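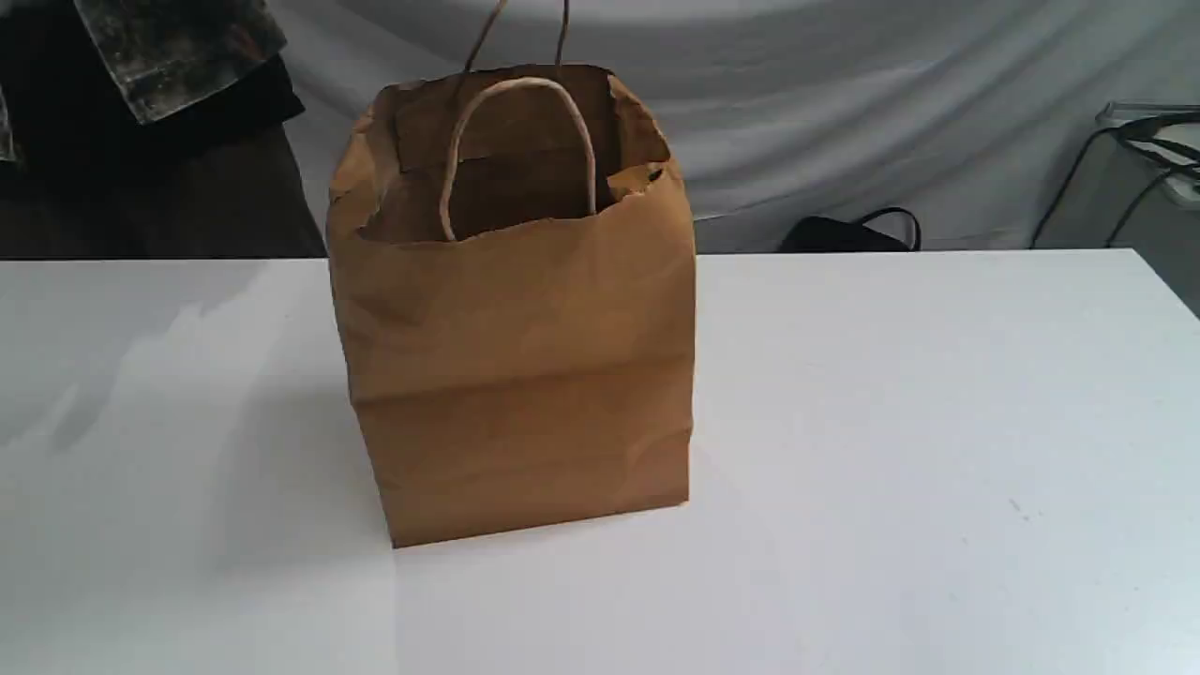

How a paper bag is made

Paper bags start as wood. Trees are cut into small chips, and the chips are cooked with water and chemicals until they turn into a mush called pulp. The pulp is spread out flat, pressed and dried to make paper.

Brown bags are made from kraft paper. Kraft is the German word for strength. The paper is strong because it keeps the long fibres from the wood – tiny threads that tangle together. It is brown because it hasn't been bleached.

A machine folds the paper into a tube and glues the side. Then it folds and glues one end to make a flat bottom, so the bag can stand up by itself.

The handles are paper too. Thin strips are twisted tightly into a rope, bent into a loop and glued inside the top.

Paper creases easily, but a crumpled bag still works. You can use it again for shopping, or cut it up to cover a school book.

Water is a bigger problem. It loosens the fibres, and a soggy bag can split.

When a bag is worn out, put it in the recycling if it is clean and dry. It can be made into pulp again.

Words by Iwona Rutkowska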